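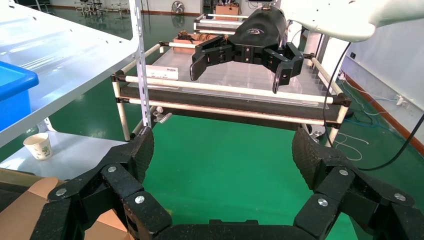
Blue bin on the shelf, flattened cardboard on the floor.

Questions I get asked about moving house

I'm Libor Havlíček and I run Nirgate, a small storage and removals blog I started after my own rather chaotic move. These are the things people write in about most. Last updated June 14, 2026.

How early should I start packing?
Earlier than you think! I'd give it a good month for a family home, starting with the loft and the spare room. Leave the kettle till last.

Do I need to buy boxes?
Not all of them. Ask neighbours who've just moved, or try the local shops (mornings are best, before everything gets crushed for recycling). I do buy new ones for books and crockery – a tired box will always give way on the stairs.

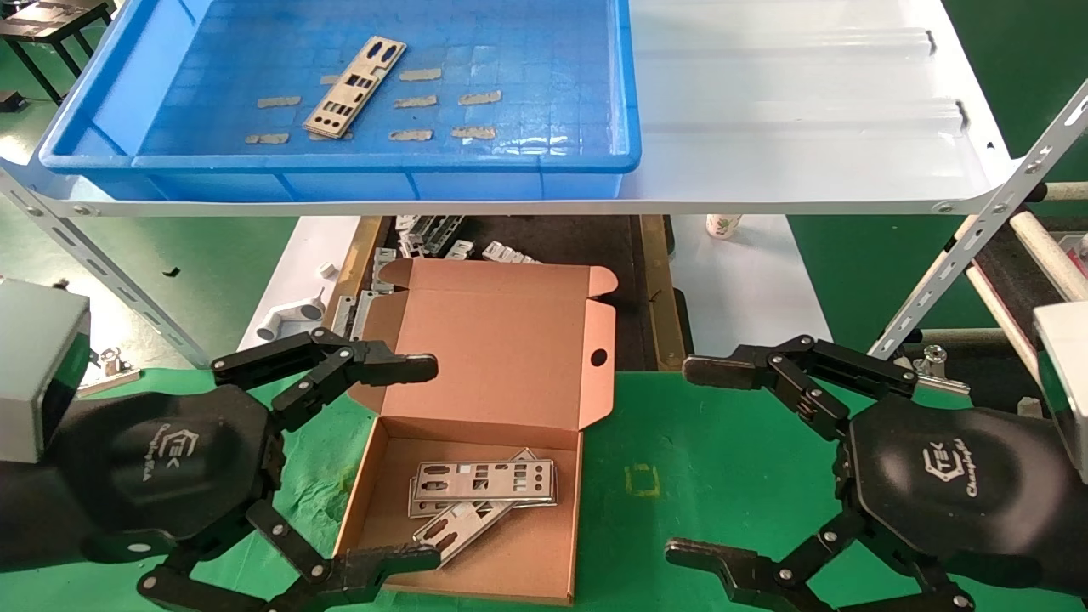 Photo: Nirgate

How do I stop small bits going missing?
Shallow trays and open boxes, so you can see what you've got. Screws from the bed go in an envelope taped to the headboard. I once spent a whole evening hunting for 2 shelf brackets and found them in my coat.

What does a removal firm cost?
Mine came to 735 pounds with Candar, for a short hop across town. A friend going to the coast paid around 3,000, packing included. Get a few quotes and check whether stairs are extra.

Can I move house plants in the van?
Ask first, as plenty of firms say no. Mine rode on the back seat with the belts on, and the fern has sulked ever since.

When's the worst time to move?
September, if you live anywhere near a university. Vans get booked up weeks ahead and parking is a nightmare.

Can I email you a question?
Please do, I read them all, though I'm slow when the weather's nice.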